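Ticket 415: garra direita fecha antes da ordem durante a demonstração remota
Projeto: Tirnard
Estado: em observação
Aberto em: Thu 16 June

Descrição do problema

Estamos a gravar demonstrações por controlo remoto para a tarefa «levar a garrafa até ao copo indicado». Em 4 gravações o braço direito começou a fechar os dedos quando o operador ainda estava a fazer a aproximação. O registo do Tekura não mostra nenhum erro. O braço esquerdo não apresenta este comportamento.

Passo 1. Verificar a vista do punho

Abri a transmissão do punho para confirmar que o operador recebe uma vista útil dos copos. A ordem da esquerda para a direita é verde, azul, rosa, e deve ficar igual na ficha da tarefa.
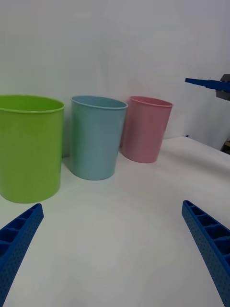
Passo 2. Repetir a posição de partida

Voltei a carregar a posição de partida e pedi ao operador que não tocasse nos comandos. A garrafa de tampa preta fica no meio da mesa, os copos ficam atrás e as duas garras começam abertas. Com os comandos parados, o valor de abertura enviado para a garra direita oscilava um pouco. Ainda não considero isto uma prova, mas é diferente do lado esquerdo.

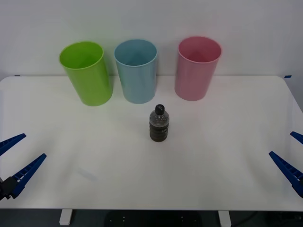
É preciso apagar as demonstrações em que a garra fechou cedo?
Por agora ficam guardadas, mas marcadas como «não usar no treino». Se o operador corrigiu o movimento e terminou a tarefa, a gravação pode servir mais tarde como exemplo de recuperação. Esta decisão é tomada na revisão.

Passo 3. Calibrar o gatilho direito

O perfil do comando tinha sido copiado da estação Brelley, onde o gatilho tem outro curso. Apaguei o perfil, fiz a calibração completa e aumentei a zona morta para 5 por cento. Depois reiniciei o serviço de teleoperação, porque a alteração não é lida com a sessão aberta.

Passo 4. Ensaio da aproximação

Pedi uma aproximação lenta pelo lado direito, com paragem junto da garrafa antes de fechar. Durante a paragem comparei o valor do comando com o valor recebido pela garra. Os dois ficaram estáveis, com mais de 2000 amostras lidas sem oscilação.

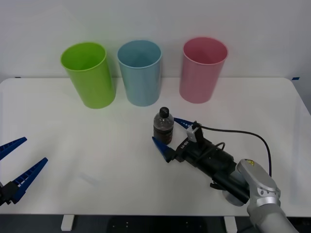 Passo 4: dedos da garra direita abertos junto à garrafa; garra esquerda afastada.

Pendente

- Rever as 4 gravações marcadas e anotar o instante em que a garra fecha.
- Confirmar com a Benedetti se o perfil novo pode ser usado também no segundo comando.
- Retirar o perfil antigo da pasta partilhada.

O ticket continua aberto até à próxima sessão de gravação. Se o problema voltar, por favor não mudem a zona morta sem escrever aqui o valor anterior.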